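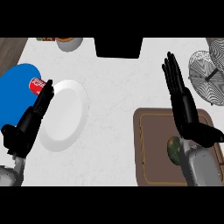
Counter Tips: When Your Robot Helper Knocks the Can Over

If you run a two-armed helper in a simulated kitchen before turning it loose in a real one, tipped cans will be your first headache. Mine failed 14 times in one July evening! Every time, the fingers came in low and shoved.

What fixed it for me (I use the Drara planner, but any will do):

Start the hand wide of the can and close in slowly. I dropped the speed setting from 300 to 200 and the shoving mostly stopped.

Add a "can on its side" case. Mine only knew upright ones, so it kept grabbing at air.

Give the plate some elbow room. A can lying right next to the rim is a lousy first exercise.

Keep the stop key under your free hand once you move to real arms, and practice with empties. Soda gets into finger joints and it is miserable to clean out.

Next up: the avocado, which rolls!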